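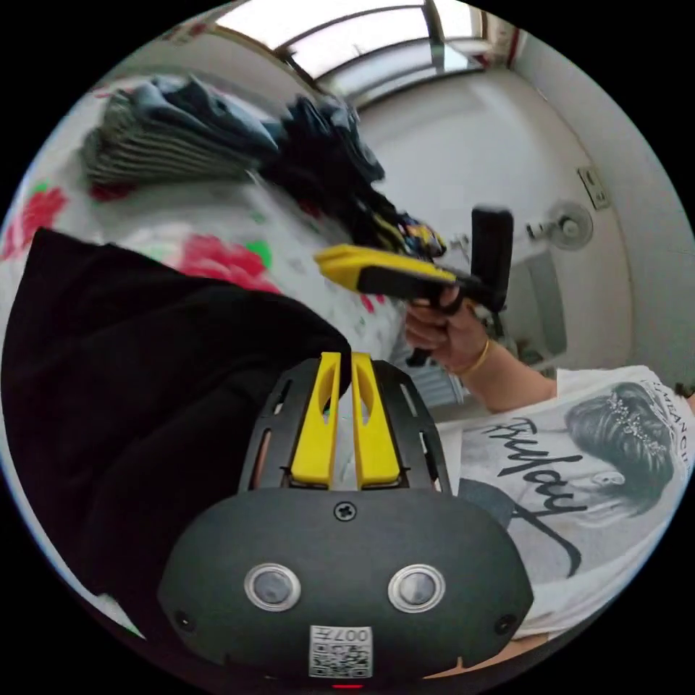 What is Kaushik?

Kaushik is a small sewing and alterations school in Porby, for adults who want to make their clothes fit and keep them going longer. We teach hemming, darning, zippers, linings and the basics of cutting a garment from a paper pattern. You can start with no experience at all, and plenty of our students do!

How we got started

Sarla Agarwal spent years doing alterations from the back of a dry cleaning shop in Nandedley. Customers kept asking her to show them what she was doing (how do you shorten a lined sleeve without the lining peeking out?), and she liked the showing even more than the sewing. The first evening class met on 2/21/18, with 11 students, four sewing machines and one iron that everybody had to share. The topic was pants hems. It ran an hour over, and most of the group asked to come back the next week.

By November of that year we had moved into the old paint store on Grullton Street. The light is wonderful in the front room, and there is a long cutting table down the middle that Harish Upadhyay built to Sarla's height and then raised a little for everyone else. The machines are plain and sturdy ones. We like students to learn on something close to what they have at home, so the fancy embroidery model mostly stays under its cover until the advanced course.

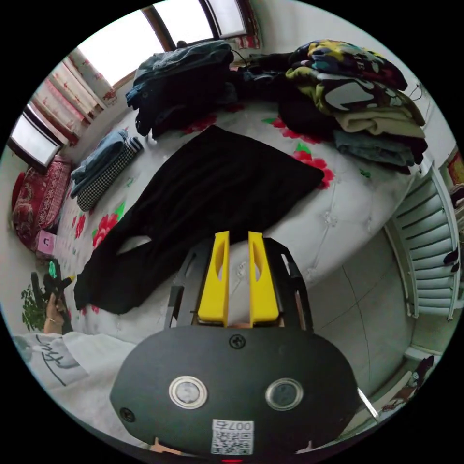
What we teach

The beginners' course is where nearly everyone comes in. You learn to thread and adjust a machine, sew a straight seam, sew a curved one, press properly and put up a hem by hand and by machine. Pressing gets a whole evening, and people are always surprised how much they enjoy it. Bring a pair of pants that's too long and you'll be working on it by the second class.

After that you can go in whichever direction you like. The mending course covers darning, patches, torn pockets and worn elbows. The fitting course is all about darts, side seams and waistbands, and you work in pairs so there's somebody to pin the back for you. Pattern cutting is the longest, and it ends with a shirt or a simple dress you've drafted from your own measurements. We also run a short class on folding and storing clothes between seasons, which began as one chatty evening and now fills up faster than anything else we do.
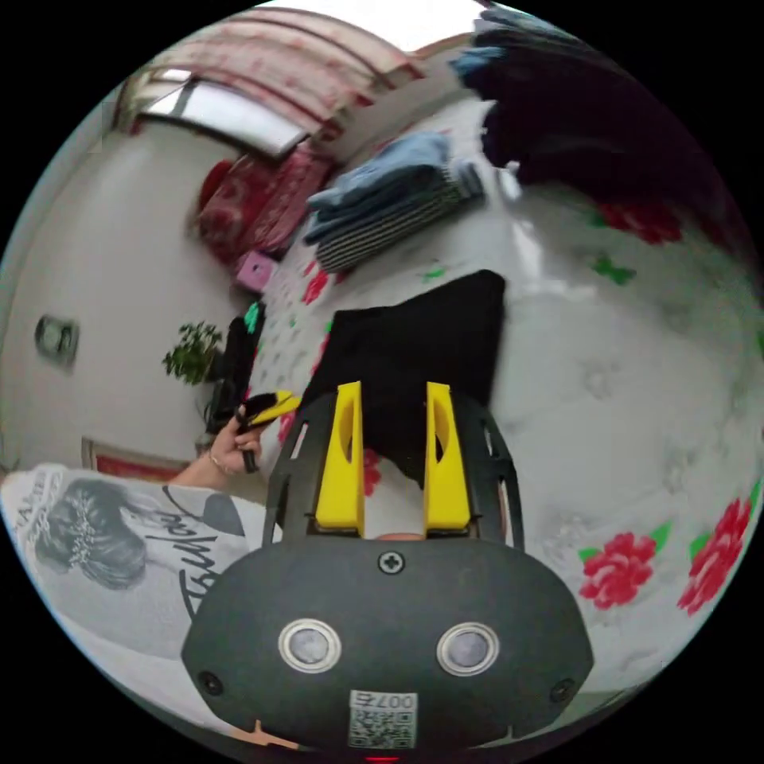
A folded black garment on a rose-print bedspread.

Each course costs $244, including thread, needles, pattern paper and the use of our machines. You supply your own fabric. A single open evening is $11, and it's a great way to see if you like the place.

Who you'll meet

Sarla still teaches the beginners and still gets excited about a well-turned collar. Harish looks after pattern cutting and has very firm opinions about chalk. Sneha Bhardwaj came to us from theater costume work, so if your zipper has split or your seam has gone in some impossible spot, she has probably fixed one like it in the dark with ten minutes to spare. Shahzad Sandhu teaches mending and keeps the button drawers, which are worth a visit all by themselves. Shivam Katiyar answers the phone, sets the schedule and took the fitting course twice.

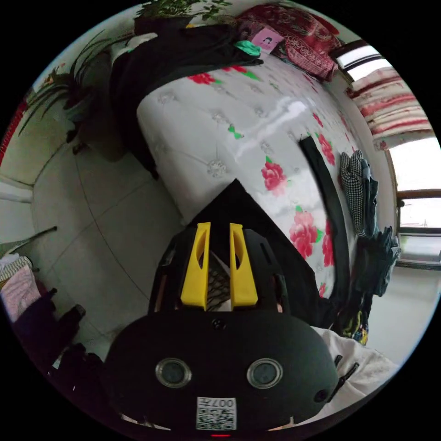
Visit us

We welcome some 55 students over a typical season, in small groups, and there's a kettle on for every one of them. The front door sticks, so give it a good push. Parking is behind the bakery, and the ramp is on the same side.

If you'd like to look around before signing up, come by on an open evening with something that needs fixing. A loose button is plenty. New course dates go up in the front window first and on the schedule page a day or so later. To get on the waiting list for a full class, call the desk and ask for Shivam.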